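OK so I finally got my hands on two sets of hand-held grippers to compare and I have opinions. Thread, probably too long, sorry to my five followers. 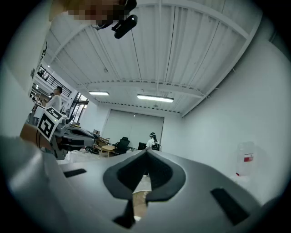

First up is the Gonthorpe set. I ran it for most of Saturday and my wrists knew all about it by dinner. Each hand is 600 grams before you clip a camera on, and you feel every one of them when you're reaching over a table.

BUT the jaws are lovely. Super smooth travel, no slop at the pivot, and they close in the same place every time. I picked up a sugar packet on the first try and yelled a little.

Second set is the Vomow. Lighter, cheaper, and the trigger feels like a water pistol from the dollar store. I kind of love it?? You can pinch fast with it. Folding a dish towel went way quicker than on the Gonthorpe.

Downside, the left hand on mine has a sticky spot right before full close. I took it apart twice. Fulgencio Tlapale told me to try dry lube on the slide, and it helped for an hour or so and then came right back.

Numbers, for the numbers people! Same task on both, cup onto saucer, 80 tries each. Gonthorpe got 74. Vomow got roughly 50, and I'm being fuzzy there because I lost my tally sheet halfway through and had to go back through the recordings (some of those "successes" are generous).

Cameras: fisheye on the wrist, every time. I tried a regular lens for one afternoon and the other hand kept vanishing from view right when I needed it. Yes, everything bends at the edges. Your calibration can deal with that.

Speaking of calibration - do it again after you swap fingers. I didn't. I spent a whole evening blaming the tracking and it was me.

Tõnu Eglītis asked about markers. I like them big and flat with a fat white border. The small ones dropped out as soon as I tilted my hand, and I tilt my hand a LOT.

Somebody also asked if I'd tried the Fodico fingertips. Yep! Great on glass and slick plastic, awful on cloth, they grab and won't let go. I've gone back to the plain ones for now.

So which one am I keeping? Gonthorpe for anything careful, Vomow for long sessions. If somebody would put the Gonthorpe jaws in the Vomow body I'd hand over my money today.

Next week I want to replay the cup runs on the Iwasaki arm and see how much of my wobble it copies. If you've done this with one, tell me what speed you started at, I'm a bit scared of it - mine is bolted to a pretty cheap table.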